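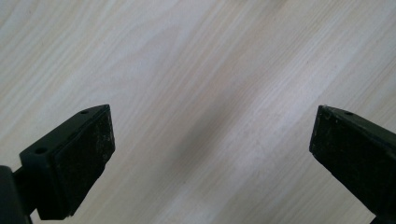

What size does the Lorholm tabletop come in, and can I cut it down?

One size, 185 cm long, 4 cm thick, in a pale wood-grain finish. You can cut it with an ordinary circular saw and a fine blade, and you'll want to seal the cut edge the same day.

LORHOLM TABLETOP, PALE
Sold by Gittins Table & Bench, Erudville
Top only. Legs and frame sold separately.

What the maker says, and what we think

Gondatar, who make the Lorholm, call it "a surface for life." We sell a lot of tabletops and we have heard that line before. It's a decent top at a fair price. It will mark if you treat it badly, and the matte finish will show a greasy handprint sooner than a glossy one would. If you want something you can ignore for ten years, buy steel.

The brochure also says the color is "neutral with everything." It's a light, creamy beige, and in some rooms it leans a little pink or gray. Next to a yellow oak floor it can look washed out. Next to a white wall it looks fine. Please order the sample before you order the top. We get more returns over color than over anything else, and the people sending them back mostly skipped the sample.

Grain

Expect variety. Some areas have broad curved bands, with arches like you see on flat-cut ash, and other areas run in long, tight, nearly straight lines. You can't choose which you get. We've had customers ask for "all straight" or "all arches" and the answer is the same for both. If you're putting two tops end to end, the pattern won't carry across the joint, whatever the brochure photo suggests.

Finish

Factory-applied matte. Gondatar rate it for 4000 wipes with a damp cloth. We have no idea who sat there wiping, and the test sheet doesn't say what was on the cloth. Our own shop top gets wiped at closing time every day and has dulled slightly by the front edge, where people lean. The rest has kept its look.

Coffee comes off if you get to it within 20 minutes. Red wine is less forgiving. Ballpoint pen goes into the fine pores and stays there, so put a pad down if you write at the table. Use a trivet. The leaflet says hot pans are "well tolerated," and we would not test that on a top we'd paid for.

Do not use polish, wax or spray cleaner with silicone in it. They leave shiny patches on a matte surface and the patches are hard to get out.

As a work surface

People buy this for desks, sewing tables and hobby benches as much as for dining. It does well as a desk. For a bench, think about it first. A light color makes small black parts easy to find, which we like. It also shows every scratch that has dirt in it. If you clamp to the edge, use pads. If you hammer, get a different top.

Specifications

Length: 185 cm
Thickness: 4 cm
Color: Pale
Finish: Matte, factory-applied
Pre-drilled: No
Fits: Lorholm frame, or any flat-topped frame with screw plates
Screws: Not included (we think they should be)

Delivery and returns

Delivered flat by two people to your front door. Upstairs delivery costs extra and has to be booked when you order. Unwrap the top and check both faces before the drivers leave. Corner damage is the usual problem, and claims made later are slow.

Uncut tops can come back within 20 days in the original wrap. Once you've put a saw or a drill to it, it's yours.

Samples are free, one per household. Sunday orders go out with the next working day's post.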